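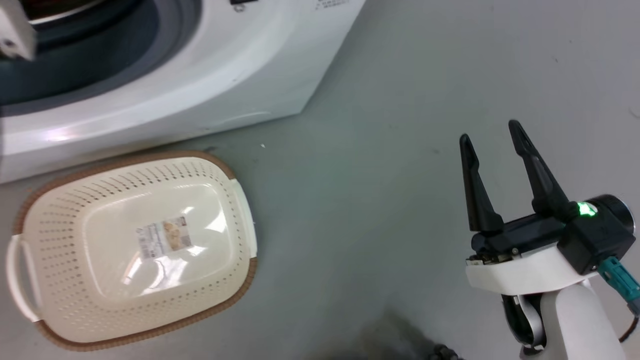 August, 7:40 am. Laundry corner, Amness workshop

Wash log, continued from last page. Still on the Plarkum towels, second lot. First lot came out stiff so starting over with less powder and no softener at all.

Machine: front loader, same one. Basket: the cream oval with the brown rim. Swapped to it from the canvas bag because the bag held water and I was weighing the bag as much as the towels. Holes in the sides help. Dry weight of basket is 700 g, wrote it on tape on the shelf so we stop reweighing it every time.

Product sticker still on the bottom of the basket. Leave it or peel it, but decide before the next lot, the tare was done with it ON.

Loads this morning:

Load 1. Towels only, 42 g powder, warm, long rinse. In at 7:50. Gasket wiped first, bit of lint in the fold at the bottom and something like a thread from a hem. Weighed dry before going in.

Load 2. Same but 50 g. Wanted to see if the little extra makes the difference in feel. Powder drawer had a crust in the back corner, scraped it, rinsed it, put it back. Should of done that before load 1. Noting it in case load 1 looks odd.

Load 3. Test cloths from Demirine, the thin ones. Short program. Do NOT mix with towels, they pick up fluff and then you can't read the stain squares.

10:15. Load 1 out. Softer than the first lot, still a little scratchy along the border. Smell: nothing much, good. Into the basket, let it stand five minutes so it can drip, then on the scale. Towel under the basket next time, water ran off toward the wall and I had to mop.

Spin is the weak point I think. Weight after spin is higher than it was in the spring with the same towels. Filter? Cleaned it last month, or somebody did, the sheet isn't initialed. Please initial the sheet.

11:30. Filter opened. One button, gray sludge, not a lot. Closed it hand tight, ran a quick rinse with nothing in, no drip underneath.

12:05. Load 2 out. Can't tell it from load 1 by hand. Asked for a blind feel test from whoever was in the kitchen, two picked load 1, one picked load 2, one said they were the same towel. So 42 g it is unless the stain results say different. Saves powder anyway, over 126 washes it adds up to a box or so.

Load 3 running now, will be out after lunch.

Notes on the corner itself:

Floor needs a proper mop. Scuffs by the machine don't come off with plain water, tried. Specks of I don't know what, powder maybe, get swept up and come back. Sweep BEFORE setting a basket down, grit gets on the bottom and then onto the scale plate.

Basket goes on the floor right up against the machine when unloading, long side slanted is fine, so wet stuff drops in and not in front of it. Carry by both handles. A full wet load is up to the rim and one handle alone bends more than I like.

Door left open between loads, all the way, not on the latch. Went musty last time we shut it over a weekend.

Tang sample (liquid) arrived, on the shelf behind the powder. Not opening it till the powder runs are finished. Cap looks a bit sticky, stood it in a tub.

2:20. Load 3 out. Stain squares: coffee nearly gone, grass about half, oil no change that I can see. Hung on the short line, read again when dry under the lamp. Two cloths had curled edges, pinned flat.

To do
peel sticker or not, then re-tare
drawer rinse after every powder load, add to sheet
more clothespins, the blue ones snap
ask Plarkum if the towels were prewashed, it changes everthing for lot one
load 4 tomorrow, towels, 42 g, no long rinse, same spin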